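Jara deep tray by Clutura: a review from someone who puts everything in trays

Posted Fri 11 February by Brenda Fuentealba
Filed under: Storage, Kitchen, Small spaces

I have a tray problem. My sister says so and my hallway cupboard says so, and I went and bought another one anyway, so take this review in the spirit of a person who should probably have stopped at the last one. It's the Jara, the deep rectangular tray from Clutura, in green, and I paid $20 for it at Odon on a day when I'd gone in for picture hooks. (I did not come home with picture hooks.)

We've been without a proper kitchen bench since January. The old one came out, the new one is still in somebody's workshop, and in the meantime the groceries get sorted wherever there's a flat surface big enough, which in our place means the bed in the back room. It's a good height, the window light is lovely in there and you can spread out. The drawback is that round fruit on a mattress goes wherever it likes. Every time you lean on the edge, an apple sets off for the pillows. So a tray with proper walls on it was an easy thing to talk myself into.

First impressions

It's a nice green! The listing I'd looked at beforehand made it seem like a bright lawn colour, and I was pleased to find it's deeper than that, closer to a billiard table. The walls are straight and come up high enough that things stay put, but you can still get your hand in flat without knocking your knuckles. The floor has a felty sort of look to it, and it's a good dark background for red fruit in particular. I know that isn't why anyone buys a tray but I did stand there admiring it for a bit.

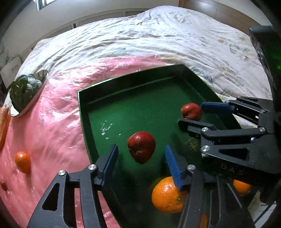 Apple in the Jara, back room bed.

The tray sits flat on a made bed, which I can't say for my old wicker one. That one rocked. If you've got a very soft doona on top I'd pull it back first, because the tray will settle into it at a slant and then everything drifts to one end, walls or no walls. On a firm mattress with the covers smoothed down it's been steady enough that I've stopped thinking about it.

It weighs 1900 grams on my kitchen scale, so it isn't a dainty thing. I like that. A light tray skids about when you drop an orange in it. You do notice the weight once it's full, though, and there are no handles, so you're gripping it by the walls. Fine for carrying from one room to the next. I wouldn't want to do stairs with it.

What I use it for

Mostly sorting. We get a mixed box from the market, everything jumbled in together, and I like to go through it before any of it is put away. Fruit in the tray, greens on plates, carrots wherever they fit. I lay a plastic sheet over the bed first, the pinkish see-through kind that comes off the roll by the metre, and I'd call that essential if you're going to do this on bedding you have to sleep in. Market carrots are gritty. Bok choy is worse, there's always a spoonful of somebody's paddock hiding at the base.

Oranges are where the Jara is at its best, I think. They're heavy and they roll, and they're the first thing off the bed if you turn your back. Tip a few in and they bump up against the side and that's the end of it. You can leave the loose ones on the sheet while you make up your mind about them, juicing or lunches, and the ones you've decided on are safely corralled.
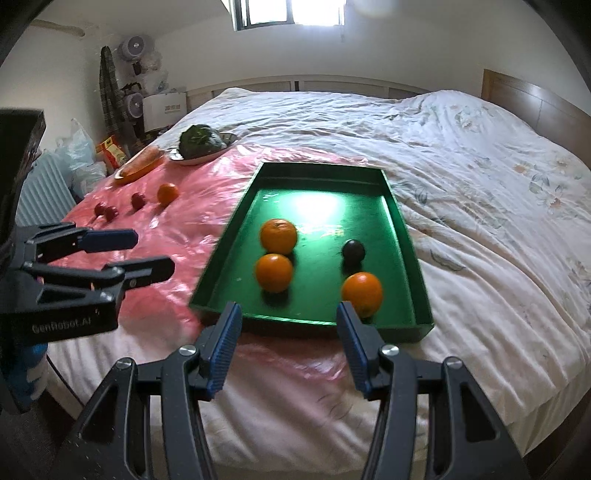
Nouhaila Ezzat wrote in after I mentioned the tray last week to say she'd had hers for two years and would never put citrus in it for longer than an afternoon, on account of one soft mandarin that sat there over a long weekend and left a ring she still hasn't shifted. She keeps hers for onions and potatoes now and swears by a sheet of newspaper underneath.

I've taken that on board, because I'm lazy about emptying things and I can absolutely see myself doing the same. So far mine's had fruit in it for an hour or so at a time and then it all goes off to the fridge or the bowl. If you want something to live on the bench full of fruit all week, I'd get a wire basket and let the air at it.

It's good for jobs that aren't food, too. I did a big sock pairing session in it (very satisfying, I recommend it) and it's been handy for mending, where the cotton reels used to disappear under the bed and stay there till the next vacuum. A friend uses hers for jigsaw pieces. The green background would drive me mad if I was doing a picture of a forest, but otherwise it sounds sensible.

The grumbles

Marks. There are pale scuffs and specks showing on the inside of the walls, and on a green this dark your eye goes straight to them. I don't know that any tray in this colour would do better, but if you're the type who'll be bothered, have a look at the lighter colours before you commit. Odon had a sandy one that might be more forgiving. A damp cloth is what the label says to use and a damp cloth is what I've used. Nothing stronger, and no soaking.

The size is the other thing. It's called the deep tray but it isn't the large one, and I had to check the sticker. Clutura make it in 3 sizes and mine's the middle. For one person's shopping it's plenty. For the whole market box it's not going to hold the lot, and once the bulky greens go in there's no room for anything else, so they stay on plates at the back of the sheet where they can flop about as they please. Apples, oranges, onions, anything roundish and solid, that's your tray cargo. I'd buy a second Jara before I'd swap up to the large, mind you. The large won't fit in my cupboard.

And I do wish it had a lip you could hook your fingers under! A little fold at the short ends would do.
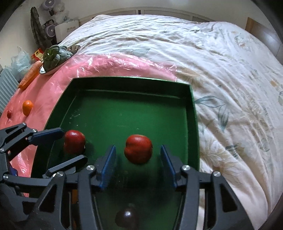 How it stacks up against the Museo

I've also got the Museo tray, the shallow one with the rounded corners, and people always ask about that one as it's everywhere at the moment. It's prettier. It's what I'd put out with cups on it if you were coming over. But the sides are low enough that an orange with a bit of speed up will go straight over, and I've chased enough of them down the hall to be sure of that. The Museo cost me more as well, and the finish on the base has already gone dull where the teapot sits.

For sorting, for carrying lumpy things, for anything you're doing on a bed or a couch, I'd reach for the Jara. For morning tea, the Museo. If you've only got space for one, think about how often you really have people over for morning tea.

Would I buy it again

Yes, at $20, no hesitation. At full price I'd have dithered and probably come back for it the next week. Four out of five from me, with the missing point split between the scuffs and the handles. I'll do an update when the bench is finally in and the tray has to earn a spot in a proper kitchen, and if anyone has found a good liner that fits the middle size, pop it in the comments, because the newspaper idea is growing on me and I've run out of newspaper.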